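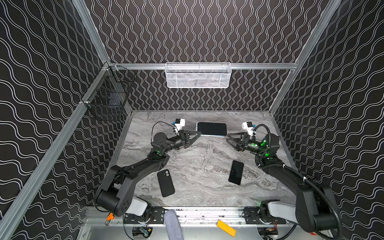 Three phones on a marbled surface, with wire baskets hung from the rails behind and to the left.

A phone put down on a hard surface takes up more room than its footprint. It lands at an angle, the next one lands at another, and the space between them is lost. Davina Munro, who plans small work areas for Clurnar, treats the tabletop as the last place to store anything.

Her preference is a rail and a hanging basket. The rail takes the load, the basket lifts off for cleaning, and the top stays clear to its back edge. Mesh size matters. A fine diamond mesh will hold earbuds and SIM tools; a coarser square grid lets them through and is better kept for chargers and cases. Shallow baskets suit phones -- a deep one gets filled with cable.

Face up or face down is a separate question. A raised camera bump keeps the back from sitting level, and on stone-look tops grit is hard to see against the veining. Munro wipes the surface before any handset goes down, whichever side is up.

In June she refitted a bench at Katiyar with 2 baskets on a single run of rail, set 385 mm above the top. Total cost of parts was $46. The cable tray was left for a later visit.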